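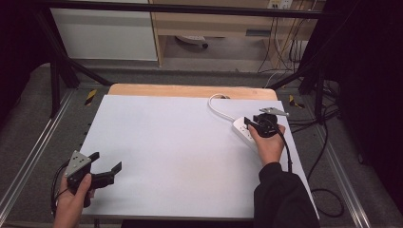
White board on the wood table, power strip on top.

Which color board do you puzzle on? (and the Clandine 1234)

cornerpiecefirst
Posts: 600
I finally started the Clandine harbor puzzle, the 1234 piece one, and I'm so happy with it! The cut is wild. Whole rows where the knobs go sideways, and a sky that's really five different skies if you look long enough. I've been doing it on a white board and I love how bright everything looks, but my sister-in-law swears by dark green felt and says white wears your eyes out. What are you all using? Also, do you sort everything before you start or just dive in?

Woo
Posts: 3773
Congrats on the Clandine! I did that one in August and the rigging nearly finished me, in the best way. I'm team gray. White is fine for dark puzzles, but once you get to the clouds you lose the edges of every pale piece and end up patting the board like you dropped a contact lens. Gray works for everything.

I sort edges first, then by color into cookie sheets. Shape sorting only when I get down to the sky.

zasham_puzzles
Going to disagree with Woo here. White all the way, as long as it's matte. Shiny white is awful under a lamp, I'll give you that. But I did the whole Gillness lighthouse on matte white and never had trouble with the clouds. Your light matters way more than your board - put the lamp off to one side so each piece throws a little shadow.

And no sorting for me! I tip out the box, flip everything face up and start wherever something grabs me. Sorting is half the fun gone.

Woo
Sorting IS half the fun. We've been over this in three threads now :)

Fair point on the lamp though. Mine is right overhead and it flattens everything.
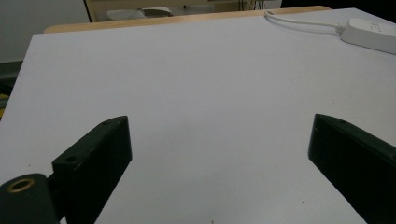 cornerpiecefirst
Pale pieces are what I was worried about, so I tried the cloud section last night and zasham, I think you're right, at least for my eyes. The shadow from the side lamp helped a ton. What I do notice on white is every bit of dirt. You can see a few tiny dark specks on the plain white there, and I know I'd keep trying to brush those off right in the middle of hunting for a piece. Puzzle dust is going to drive me nuts! But I got the whole lighthouse cloud bank joined up before bed, so no complaints.

mostlysky
Felt person checking in. Pieces don't slide, it's quiet, and you can roll it up when company comes. Downsides: it grabs lint, and you can't push a finished chunk across it without the thing buckling in the middle. For something with a cut as loose as Clandine's I'd stay on a hard board.

Woo
Agree on the loose cut. I slide a sheet of parchment paper under my chunks to move them, works great on any color board.

cornerpiecefirst
Parchment paper!! I've been using a cake lifter and losing a piece off the end every single time. Trying that tonight on the left-hand dock.

zasham_puzzles
Do the dock before the water. The reflections make a lot more sense once you have the posts in. And post a picture when you get to the red boat, it's the prettiest part of the whole puzzle.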